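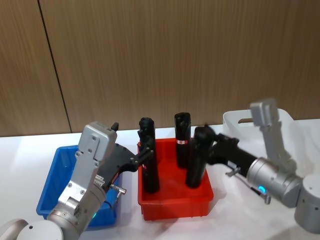 Red bin, blue bin and the black cylinders on the white sorting table at Oltis.

Sorting day comes to Telter, and the bins are out

If you have walked past the old Kpodo building lately and wondered why the lights are on so late, there is a happy answer. The Oltis parts library is getting ready to open its doors, and the big sort has begun!

Oltis lends out small equipment to anyone with a Telter address – bike lights, hand pumps, flashlights, clamps, label makers, the kind of stuff most of us need twice a year and can never find. The collection started in a hallway closet and now runs to 2096 items, every one of which has to be checked, tagged and put on a shelf before the opening in June.

The system is wonderfully simple. Anything waiting for a check goes in a red bin. Anything that has passed goes in a blue one, and from there it gets a tag and a shelf number. Each bin holds one kind of item only, so the bike bells never end up in with the batteries (which did happen in the closet days, and took a whole weekend to undo).

"I love the bins," says Wilfredo Fajardo, who is running the sort. "You look at the table and you know where you are. Before this we had shoeboxes with three labels crossed out on each of them."

The room itself has come along beautifully. The wood-grain paneling stays, after a lively discussion at the spring meeting, and it looks great behind the white tabletops. Shelving from the Mestisus warehouse sale went in along the hallway side last month, 40 units of it, and the first rows are already filling up. Bike gear is nearest the door. Kitchen and canning equipment is at the back, close to the sink, and the garden tools will get the former coat room once the floor is sealed.

Borrowing will be free for the first five items on any card. After that there is a small yearly fee, which pays for replacement batteries and bulbs. So far 152 households have signed up, and cards can be picked up at the front desk on opening day or any evening before that when the lights are on. Bring something with your address on it.

Still wanted: padded cases, spare chargers with their cords, and sturdy plastic bins with raised rims that can take being stacked. Blue ones are especially welcome, as the checked pile is growing faster than anyone planned. Please don't leave donations on the steps – the side entrance has a bell and someone will come down.

There is an open evening on Tue 19 April, with coffee, a first look at the shelves and a chance to reserve items ahead of the opening. The pressure canners will go fast, so come early if you have your eye on one. Parking is on the Kpodo side only, and the ramp is open.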